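Sep 26, 2024 — Kostow has opened its household chores trial in Plasstead, and the early results have the team both excited and humbled. Can a robot arm tidy a room yet? A few parts of the job, yes!

The trial, called Drullura, covers 60 everyday chores, from putting toys in a bin to folding a towel. Its arms have made 4,000 attempts since February. Each one starts with the basics — reach, grip, lift, let go — and wooden blocks are still where most of the practice happens.

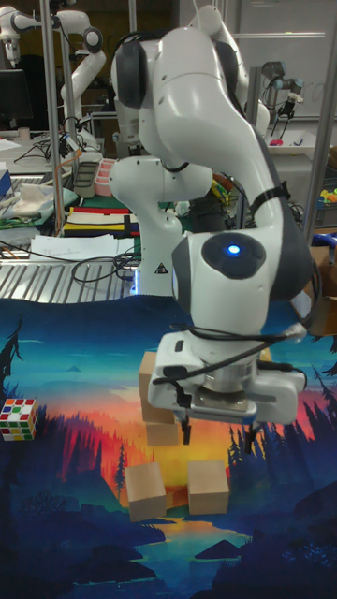
Picking up a block that sits by itself is now close to routine. Towels are another story, and so are bags, cords and anything slippery. Of the last 200 towel attempts, most needed a person to step in.

"A five-year-old would still beat us at cleaning up a playroom," the Drullura team said. "But we get to watch the gap shrink, and that's a great reason to come to work."

Kostow will share recordings of 469 attempts, misses included, with its partner Kun, which plans to try the same grips on shop-floor sorting. Small shops and households near Plasstead can suggest chores for the next round through the Kostow front desk.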